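4.2 Installation and cabling of the evaluated kit

The Stuleritz conveyor package is sold as a single order for small manufacturers who want to add belt transfer to an existing arm. It comprises the belt section, the control software (Asar), a set of mounting parts and one year of remote support. The arm itself and its controller are bought separately. We evaluated the package at two sites: our own laboratory at Urnmont, and the packing room of Tan, a spice importer that had no previous experience with robots. This section covers installation. Throughput results are given in Section 5.

The vendor's guide allots 300 minutes to a first installation by two people. Our time at Urnmont was 493 minutes, and the difference came almost entirely from cabling. Mechanical assembly went well. The aluminium profile along the belt accepts standard slot nuts, the supplied brackets lined up with it, and we did not need to drill anything. The guide's drawings were clear enough that the second installer, who had not read them beforehand, could work from them at the bench.

Power and data were harder. The guide shows every device wired to a cabinet, but a cabinet is not part of the package, and the cheaper tier of the service assumes that the customer will supply one. Without it, the power supplies, the USB hub and the network leads all end up on the same surface as the work. 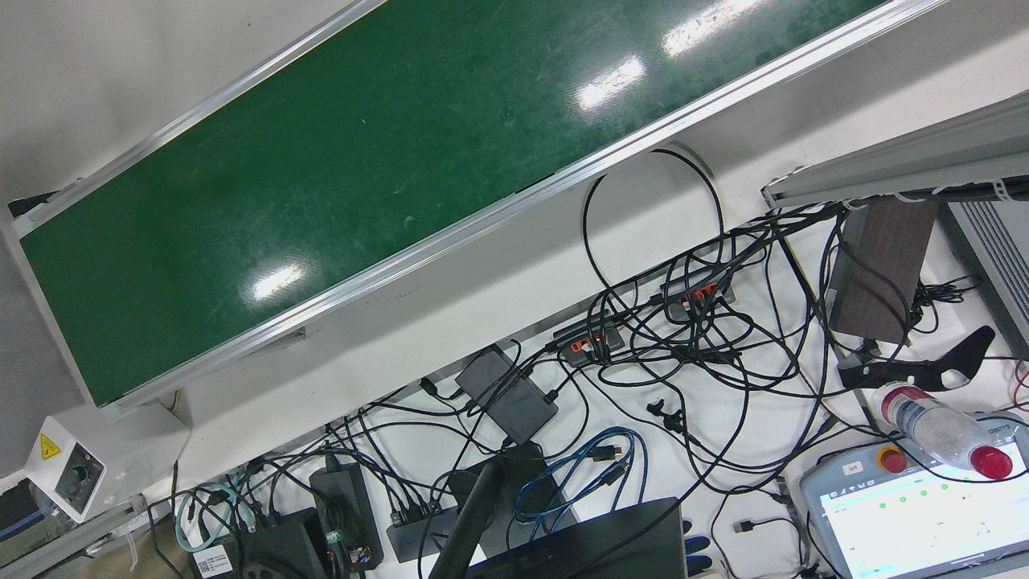 Urnmont, September 2024
Figure 4. The bench beside the conveyor, with power strips, USB hub and network cable on the tabletop and the teach pendant at lower right.

Two problems followed from this layout. The first was tracing. Asar reports a lost device by its port number, and the ports on the hub are not matched to anything in the guide, so each fault meant following a lead by hand through the others. We recorded 12 such faults during commissioning. Most were cleared by reseating a connector, but one took 40 minutes to find. The second problem was clearance. Slack cable near the belt had to be checked before each run, and the guide gives no figure for how far it should be kept from moving parts.

Fastening the leads along a rail with cable ties helped where a rail was available. We would suggest that the vendor include a cable tray, printed labels for both ends of each lead, and a one-page port map. None of these would add much to the price of the kit — and the port map could be sent to current customers now.

At Tan, the installation was led by Poul Bach, who chose the higher service tier and had a cabinet fitted before the belt arrived. The guide's time was met there. The two sites differ in floor space and in the number of devices attached, so the comparison should be read with some caution.

Remote support was used at both sites. Replies were prompt and the advice was usually correct, though on one occasion in February we were sent instructions for an earlier version of Asar. The vendor has since added the version number to the first page of each document.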